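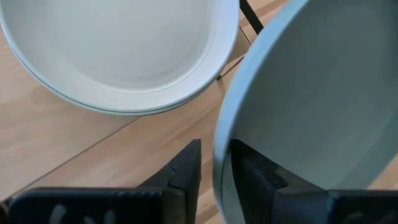
Stametow suspend l'usage de son bras de rangement Guvarar après un défaut de serrage constaté en août à l'atelier de Sarinton. La pince signalait une prise complète alors que l'effort mesuré restait insuffisant. Le défaut concerne les pièces saisies par le bord, comme le grand bol gris-bleu, incliné, avec un seul doigt engagé contre la paroi et l'autre à l'écart. Deux bols sont tombés pendant les essais - personne n'a été blessé.

Les 9 appareils livrés sont à l'arrêt. Une mise à jour du contrôle de serrage sera installée sous 30 jours, sans frais pour les clients. « Le bras doit s'arrêter dès que la mesure est douteuse, et il ne le faisait pas », indique Zuzanna Kaczorowski, responsable de la sécurité. Les essais de validation sont confiés au laboratoire Walczak.

6 partages - 2 commentaires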